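Two hands, one finger and a bag: notes from the grip comparison

I have been putting off writing this up because the notes were a mess. Feng-yi Hsueh asked twice, so I have sat down and sorted them. The question was simple enough. We have the multi-fingered Condori hands on the humanoid, and we have the Cornari metal finger with the fabric sleeve over the wrist. Which one do we keep for the tidying work, and which for the small parts?

The tidying tasks are the ones most people want to see. Pick up the rubbish, put the bag in the bin, move a bottle off the floor or off the table. None of it is hard for a person. For a hand it is a fair spread: a rigid cylinder, a soft cylinder, and a thin sheet of plastic with no fixed shape.

I left the hand controller on its stock settings for the first pass. It has 2 modes that matter. In position mode the fingers close to a set angle and stop there. In current mode they close until the motor current reaches a limit. I ran drinks cans in both. 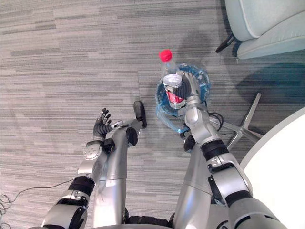 Position mode is the worse choice for thin aluminium. The set angle is right for one diameter only, and a few millimetres either way gives you a dented can or a dropped one. Current mode copes with the change in size, but the limit has to be low. I ended up at 30 per cent of the rated current. Above that the side wall starts to give, and once it gives the fingers follow it in and the controller does not see a rise in load until the can is well creased.

The thumb is the weak point of the design. It has less travel than I would like and it arrives late, so the fingers push the can sideways before the thumb opposes them. A delay of 4 control cycles on the fingers cured most of that. I have sent the change to Histel, who look after the driver, and Nayeli Ospina has merged it into our own branch in the meantime.

Bags are a different matter. A full wrap works better than a fingertip pinch, and the exact force hardly matters. You can close the hand to the stop and the plastic bunches up inside the fist. What goes wrong is the release. A fold catches in a finger joint, the hand opens, and the bag stays where it is. Opening the fingers one after the other, little finger first, is slower but clears more often. I have not found a setting that clears it every time.

The head camera is not much help with this either. Translucent plastic gives poor depth, and the segmentation tends to lose the edge of the bag against striped carpet. I now use the colour mask alone to choose the grasp point and ignore the depth reading until the fingers make contact.

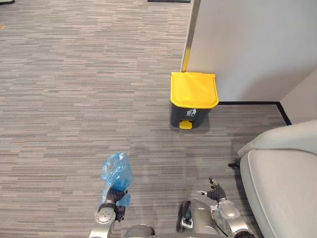 Bottles and the approach angle

I expected the bottle to be the easy one. It is stiff near the shoulder and soft in the middle, so the height of the grasp counts for more than the force. Too low and the wall flexes under the fingers. Too high and the bottle swings when the arm lifts. We settled on mid-height from the side, with the palm upright and the forearm coming in over the table at a shallow angle.

Cable routing got in the way of that approach. The loops by the wrist limit how far the forearm can roll before something pulls tight, so I put a soft limit on the roll joint, 5 degrees short of where the cables begin to load. It costs us a few reachable poses at the back of the table. I can live with that until the harness is redone. 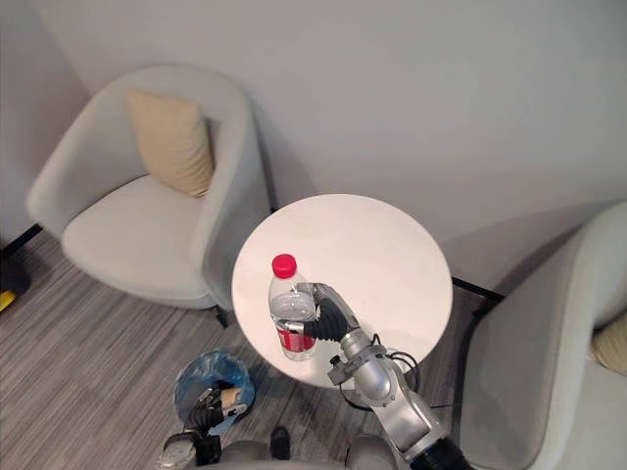
Would a simple two-jaw gripper do the same job?

For bottles and cans, mostly. Two flat jaws with rubber pads will hold a cylinder all day and there is far less to go wrong. The fingers earn their keep on the bag and on anything with an awkward outline, and changing tools between items would take longer than the slower grasp does.

Feng-yi disagrees with me on that last part and thinks a tool changer would pay for itself. She may be right for a fixed station. I would not want one on a machine that has to bend down to the floor.

The rest of my time went on the single metal finger, where the work is at a much smaller scale. The sleeve keeps dirt out of the wrist but it is bulky, and the wrist camera sees a good deal of it. I cropped the upper left of the image out before it reaches the detector, which helped the frame rate as well.
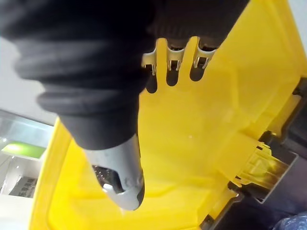
Filed under: Grippers, Small parts

The hooked tip is good for pushing and for dragging a part along an edge. It is poor at anything that needs two sides held at once. Bright yellow mouldings are a nuisance too, as the gloss upsets the auto exposure and small metal clips wash out. Fixed exposure, set darker than looks sensible, gives the detector more to work with.

Scuffing at the tip does not seem to alter the contact behaviour so far. I will measure the tip again in May, when the spare comes back from Asuvville.

For now the Condori hands stay on the tidying tasks with the current limit and the finger delay as above. The Cornari finger stays on the clips. Config files are in the usual place, and the old position mode presets have been moved to the archive folder.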